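Multham kitchen, counter notes
January, entry 11
Started 2 pm. Copy to Arash Hassanpour.

Purpose: settle what stays out on the oak counter and what goes back into the cabinet below. Sándor Jakab wants a fixed list before the Dirnon shelf goes up. The shelf drawing gives a usable depth of 300 mm, so anything bulky has to be decided now.

Snacks. All wrapped items go in the clear rectangular container, no sorting by type. Crackers and cookies stay in their packets. The container has no lid and we are not looking for one. Fruit is handled separately and does not go in with the packets. One green apple in use today.

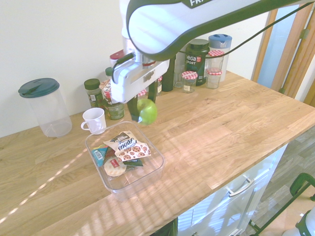 Jars. The gingham-lidded jam jars are the main space problem. Stacking two high is acceptable on the flat part of the counter. Three high was tried last month and rejected — the lids are slightly domed and the top jar walks when the cabinet door is shut. Labels: Arash to replace any paper label that has started to lift. Use the Sadeghi stock, not the glossy roll, which will not take pencil.

Protein tub. Stays at the back, by the wall. Too wide to share a shelf bay with the pitcher. Sándor's suggestion of decanting it into smaller jars is noted but not adopted, as the scoop will not pass through a jam jar neck. 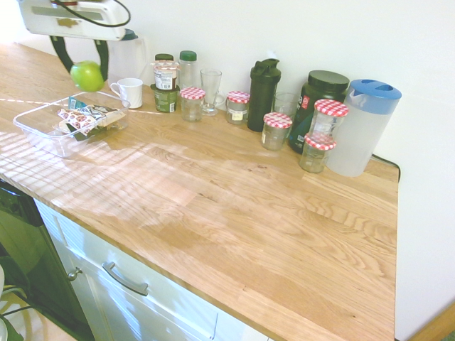 Count for the shelf order: 5 gingham jars, to be stored as 2 stacked pairs plus one single. The single takes loose tea.

Spice jars: keep together, tallest at the back. Check dates before the move. Anything expired gets emptied, washed and put in the spare glass box.

Mug: one stays out. Handle to the left, as Arash is left-handed and uses it most.

Light: direct sun reaches the counter in the afternoon. Oils and spices should go on the shaded side once the shelf is in. Ivum blind still on back order.

Open items:
Confirm shelf bracket spacing with Dirnon.
Measure pitcher height with lid on.
Re-oil the counter before anything is put back, two thin coats, overnight between.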